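About Rathore Robotics
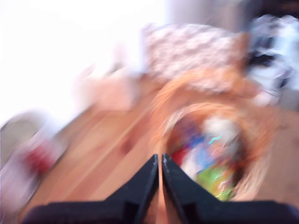
A gripper near the woven basket on the wooden floor.

Rathore is a small firm in Trandetcombe. We build grippers and arms for jobs around the house, mainly picking things up off the floor and putting them where they belong. We started in a single rented room and now have a workshop with a practice room next door, laid out like an ordinary home.

Our arm is called Jenetti. The software that tells it where to reach is called Clavov, and we write all of it ourselves. We keep a record of every tidying run. The count stood at 3,637 when this page was last updated, in August 2020.

Open days

The workshop is open to visitors twice a year, and the next open day is in December. Last time 148 people came, many of them from local schools. A visit lasts 66 minutes. It starts with a short talk at the benches, where the fingers are fitted and tested, and then moves to the practice room for the demonstration.

In the demonstration Jenetti works with household things such as baskets, clothes and soft furnishings. Visitors may choose what goes on the floor. The arm does drop things, and we leave it to try again without help. There is time for questions afterwards, and the engineers who built the arm are there to answer them.

Entry is free but places must be booked. Children under 12 need an adult with them. There is step-free access from the car park, and tea is served in the front office.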